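Bullham Pump Hall Readings

README for the open data release
Last updated 21st March

Welcome! This is a set of water level and flow readings from the old pump hall at Bullham, put together for anyone who likes rivers, local weather or just a good long run of numbers. We've had a lot of fun with it already and would love to see what other people find.
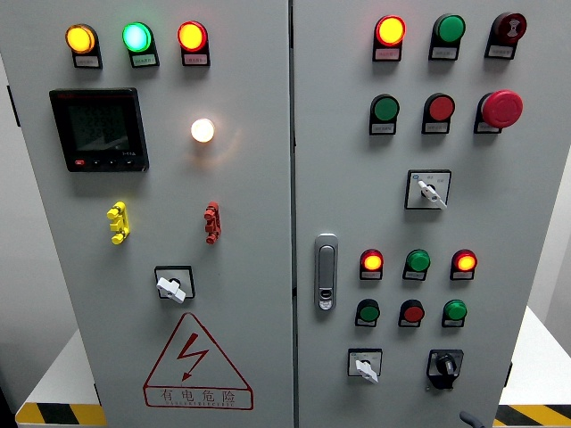
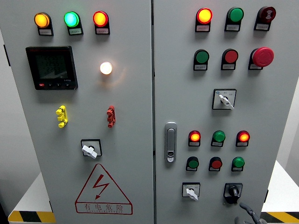
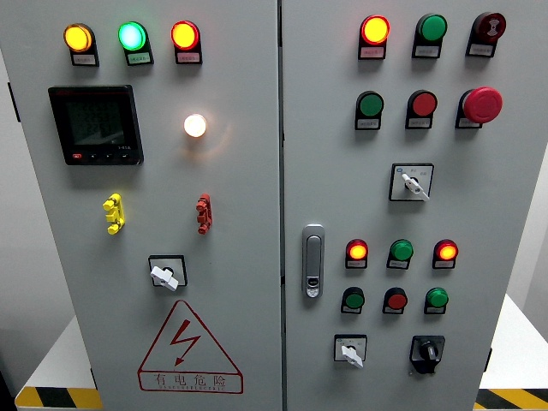 Three views of the control cabinet doors, indicator lamps lit.

What's in the release

levels.csv – river level at the Bullham gauge, in centimeters, one row per hour
flow.csv – flow through the culvert, same hours
rain.csv – daily rain from the gauge on Skarkberg hill
notes.txt – remarks copied from the paper logbooks, spelling left alone

The levels file covers 27 years. There are gaps, and they are left blank. Please don't read a blank as a zero! One early user did and got a very dramatic drought.

How the numbers were made

Up to the year the Grestex float gauge went in, levels were read off a painted board by whoever was on shift. You can see it in the data: hourly values sit on neat multiples of five, and nights are patchy. After the switch the readings get much finer, and the spring floods show up beautifully, with a slow climb, a sharp top and then days of draining.

Typing up the logbooks took most of a winter. There were 29 of them, about 700 pages in all, and the ones kept near the window had faded badly. Where two readers disagreed on a digit, the row has a "u" in the flag column.

Good places to start

Try plotting rain at Skarkberg against level at Bullham and sliding one past the other. The lag changes with the season, and it's lovely to watch. The May floods are a treat too – look for any level over 50 in the hours before the sluice was opened.

Known problems

Clock changes were not always logged, so spring and fall rows can be an hour off.
The Seixas branch was closed for dredging twice, and flow on those dates is too high.
rain.csv mixes snow and rain.

Using it

Free for any use, with credit to the Bullham Pump Hall Readings. If you spot a mistake, open an issue with the file name and row number.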